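Sorting small fasteners: by diameter first or by length first?

stiltlow_bench
I'm re-sorting the small metric stock and want opinions before I commit to labels. Current state is M2 to M5, mostly socket head and pan head, stainless and zinc mixed. The last stocktake came to 278 line items, many of them duplicates under different names. Working surface is white, organiser is the grey divided type.
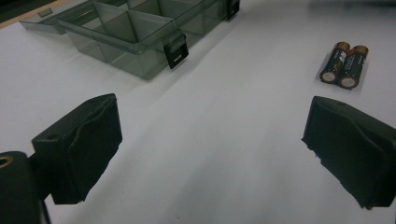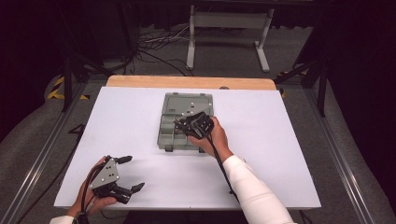 The old scheme was by length, then diameter. It made sense when everything was M3. Now a 10 mm row holds four diameters and two head types, and the M2 and M2.5 get confused constantly. Proposed scheme is diameter, head, length, material, in that order. Washers and nuts would sit at the end of each diameter group.

Objections?

kurek_77
Diameter first, yes. Material before length though. If you pull a zinc screw for an outdoor job because it was next to the stainless one of the same length, you find out in winter.

J. Mazurek
Disagree with kurek_77. Material should be a separate case altogether. Once you split by material inside a case you double the compartments and half of them stay nearly empty. We did this at Gostthorpe and went back to separate cases within a year.

Also, don't put washers at the end of the diameter group. Put them at the front. The count per group changes at the long end whenever you add a length, so anything stored there has to move.

stiltlow_bench
Front for washers is fair. I'll change that.

Separate cases by material doesn't suit me. Stainless is most of what I use and the zinc wouldn't fill one.

J. Mazurek
Then throw the zinc out.

stiltlow_bench
It's roughly 2,000 pieces.

kurek_77
That is not a reason to keep them in the good drawers. Bag by diameter, one tub, lid on. If you haven't opened it by next January you have your answer.

Fovilholm
Different question - how are you labelling? Adhesive paper on plastic dividers comes off within months if there's any oil on the parts. I print on polyester stock and put the label on the lid over the compartment, with a copy of the layout on a card in the case. The card is the one I trust, as lids get swapped.

stiltlow_bench
Polyester tape, 9 mm. On the divider, not the lid, for the reason you give.

Fovilholm
Degrease with isopropyl first and it should hold. Leave it overnight before loading.

T. Bielecka
Late vote for length first, provided you only stock one head type. In repair work you know the thread because the hole is in front of you, and length is what you're hunting for. With two heads it falls apart, so in the OP's case diameter first is correct.

On M2 vs M2.5: a tapped plate by the case fixes that. Drill and tap a scrap of 3 mm aluminium in each size, stamp the sizes, tie it to the handle. Faster than calipers.

J. Mazurek
Tapped aluminium wears. Use brass, or buy a nut gauge.

T. Bielecka
Mine has done six years. You're checking with two turns by hand, there's no load on it.

stiltlow_bench
Going with the tapped plate. Final order is diameter, head, length, with stainless only in the case and washers at the front. Zinc is going in the tub. I'll post the layout card once it's printed.

Fovilholm
Leave a blank compartment at the end of each diameter. You will buy a length you don't have yet.

14 replies hidden
Shares: 2

Related threads
Polyester vs vinyl label tape on storage cases
Stainless on stainless: which anti-seize?
Thread gauge made from scrap plate
Imperial leftovers, keep or bin
Bench height for seated work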